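Tape gun, after a month of parcels

Bought this to replace the Birkel one that snapped in March. Packed 37 boxes with it so far, mostly small stuff, cleaning sprays and books.

Grip is good. Fits a small hand and a big one (Naveed tried it too). Blade is sharp, so watch your knuckles. Roll goes on in seconds — much easier than my old one. Only moan is the tension knob, it works loose after 5 or so boxes and then teh tape drags.

Black frame, DAS on the side, loaded with clear deli tape: 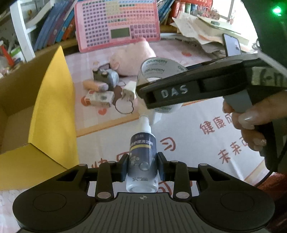 Verdict

4 stars would be mean, 5 too many. Id buy it again — just tighten that knob.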